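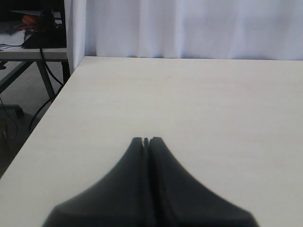

*Over the cream tabletop*

### Refinishing a kitchen table in a pale color: oil, paint or something else?

**ustyna_p** — 2019-01-19

Hi all! I finally have a garage with a heater in it, so this is the winter I redo my grandmother's kitchen table. It's solid birch, 68 inches long, with an orange varnish that has gone sticky where people rest their arms. I want it pale, close to cream, with a little of the grain still coming through.

I've stripped one leaf so far and I'm having a great time (who knew scraping could be this relaxing?). Now I'm stuck on the finish. White-tinted oil, thinned paint under a clear coat, or soap? We eat every meal on it and I have two kids who paint.

**Orysia Bilyk**

Oh, soap! Soap soap soap. I did my birch table with soap flakes four years ago and I love it more every year. You mix it up, wipe it on, let it sit, wipe off the extra, and do it again the next day. It feels like nothing else. Stains happen, but you wash them with more soap and most of them fade.

**antoniuk_y**

Love Orysia's table, but I wouldn't do soap with kids who paint. Red wine and beet juice go straight in, and "most of them fade" is doing a lot of work in that post.

My vote is thinned paint. One part white to 4 parts water, brush it on, wipe it back while it's still wet, then a matte water-based clear coat on top. Three coats, light sanding between. Mine has been through two moves.

**Orysia Bilyk**

> "most of them fade" is doing a lot of work in that post

Ha, fair. There is one ring from a hot pot that I now think of as part of the table. But when a clear coat gets scratched you have to sand the whole top, and with soap you fix the one spot and go have lunch.

**stelmakh_o**

Whichever way you go, please test on the underside first! Birch goes blotchy with anything that has color in it. I skipped the test on a bench and ended up with something that looked like a cow.

Also, what grit did you stop at? If you go too fine, tinted oil just slides off. I stop at 150 for oil and go to 220 for paint.

**ustyna_p**

Stopped at 120 on the leaf, so there's room to go either way. The underside test is a great idea, I'll put all three on there side by side. Does anybody know if the old varnish has to be completely gone from the pores? There's still a bit of orange deep in the grain near one end.

**antoniuk_y**

Completely gone, yes. It will show right through a pale finish.

**stelmakh_o**

I don't agree with "completely." For oil and soap, sure, it has to be bare wood. Under a paint wash, a little color in the pores is fine if you put down a coat of dewaxed shellac first. It blocks the orange and evens out the blotching at the same time.

**antoniuk_y**

Shellac under a water-based coat makes me nervous on a table that gets hot dishes. But I haven't tried it, so go by Oksana's experience there.

**inna_h**

Tinted oil person here, feeling outnumbered! Two thin coats with a white pad, and buff off everything after 15 minutes. It yellows much less than clear oil and you can touch up one corner without redoing the rest. Give it a good long week before you set anything on it, and lay the oily rags out flat outside to dry, never in a pile.

**ustyna_p**

You're all wonderful. Scraping the orange end again tonight, then three test patches on the underside. I'll post how they look once they've had some beet juice on them.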